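Packing a fuzzy blanket in a paper bag?

tove_r
Grekum says plain brown bags are fine for storing throws until September. I don't buy it. Paper tears.

prenwood313
Mine held up for two winters. Fold the top edge over first.
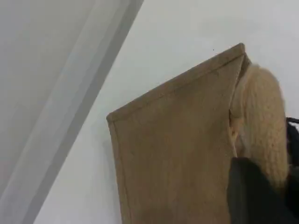
Reply #2
maricica_b
Folded rim or not, cream fuzz that bulges like that wants a bigger bag. And what about moths?

prenwood313
Moths get into plastic too — ask me how I know.

tove_r
Still not convinced. Mine's going in the cedar chest.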